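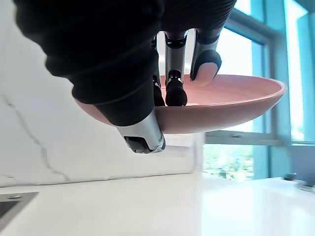
Progress Report No. 6

3 min read
Filed under: Kitchens & Shared Meals

The Iscombe kitchen is in daily use at last, and we are delighted with how it is settling in! The grant you released in February paid for the refit of the wall behind the worktop and for a full set of tableware, and both have changed how people feel about coming in to cook.

The white marble backsplash went up first. It wipes clean in a minute and throws a lovely light back into the room. Then came the crockery: 159 pieces in all, among them the shallow pink dishes with the broad rim that everyone reaches for first. The matte finish is kinder to look at than the old white stacks, and the raised rim gives you something to hold when a plate goes from rack to shelf.

We served 107 lunches in the last period, with eight more bookings waiting. Washing up is quicker too - one sitting is cleared before the next begins.

Still to do: shelf labels, a second drying rack, and the order from Prenau for deeper bowls. The Fodum kitchen would like the same plates, and we will send costs with the next report.

July 19, 2018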